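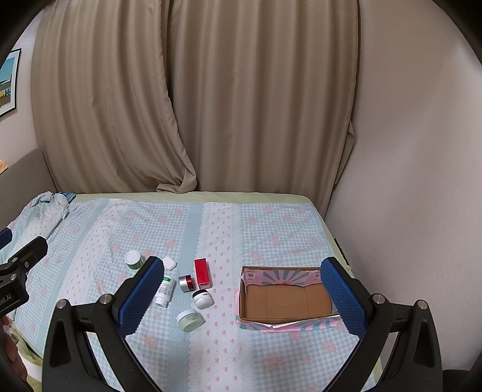

Iara Valdebenito wrote:
> The jog wheel on the Okau stops responding after 5 minutes in the
> timeline, although the buttons still work. Is this a known fault, or
> have I set something wrongly?

Search the list archive Go

Dear Ms Valdebenito,

Thank you for your message. The fault is known to us. It affects controllers with driver version 8 when the wheel is assigned to both scrubbing and zoom. Please open the Stirklow panel, remove the zoom assignment and save the profile under a new name - the old profile should not be overwritten.

Members who hold large shortcut sets (300 entries or more) are asked to export them before making this change. A corrected driver is being tested and will be announced on this list.

Should the wheel still fail, kindly send the log file to me directly.

Yours sincerely,
Lutz Wegener
Alteck User Support
Apr 17, 2021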